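Início | Opinião | Arquivo | Contacto
Imprimir | Enviar por e-mail
Última atualização: setembro

A entrevista curta não chega

Trabalho há bastante tempo com famílias de pessoas que tiveram um episódio psicótico, primeiro em Skesen e agora em Zurnport. O português não é a minha língua materna e peço ao leitor alguma paciência com as minhas frases. Quero defender uma ideia simples: os serviços de saúde mental deviam perguntar pelo sono antes de perguntar pelas vozes.

Na primeira consulta, uma pessoa que ouve vozes recebe quase sempre as mesmas perguntas. Quantas vozes são, o que dizem, se dão ordens. São perguntas necessárias, e eu também as faço. Mas a consulta tem 20 minutos, e quando chegamos às noites já temos a mão na porta. Fica escrito no processo "dorme mal", como se escreve a morada.

Dormir mal pode significar coisas muito diferentes. Há quem fique acordado até às quatro da manhã por medo, há quem durma de dia porque a casa só está em silêncio nessa altura, e há quem acorde com a medicação ainda pesada no corpo. Para cada uma destas pessoas, a conversa seguinte devia ser outra.

No grupo de Zurnport começámos a usar o diário Doãn, uma folha com quatro linhas por dia, preenchida pelo próprio. Durante três semanas ninguém a comenta. Depois, a pessoa escolhe dois dias e fala deles. Reconheço que o método é modesto e que não temos um estudo para mostrar. Tenho somente a impressão, repetida muitas vezes, de que as pessoas falam com menos vergonha de uma noite do que de um sintoma.
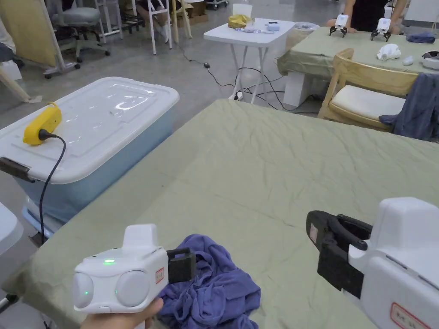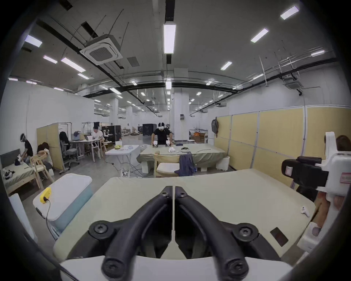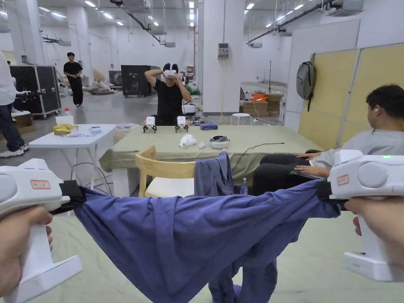 Uma leitora de Pokberg escreveu-me que não concorda. Na opinião dela, o diário é mais uma tarefa para quem já tem dificuldade em levantar-se, e uma folha em branco pode ser sentida como uma falta. O irmão deixou de ir às consultas, conta ela, depois de lhe pedirem um registo que ele não conseguia fazer.

Levo a objeção a sério. Uma folha vazia também devia poder ser entregue, sem explicações, e no início nós não dizíamos isto com clareza suficiente. Agora dizemos. Continuo, porém, a pensar que o perigo maior está em não perguntar.

Aos colegas que dirigem os serviços peço uma mudança pequena: que a segunda consulta comece pela noite anterior, e que o familiar, se a pessoa o quiser presente, seja também perguntado sobre o seu próprio sono. As mães que conheço raramente ouviram esta pergunta. Algumas demoram muito tempo a responder.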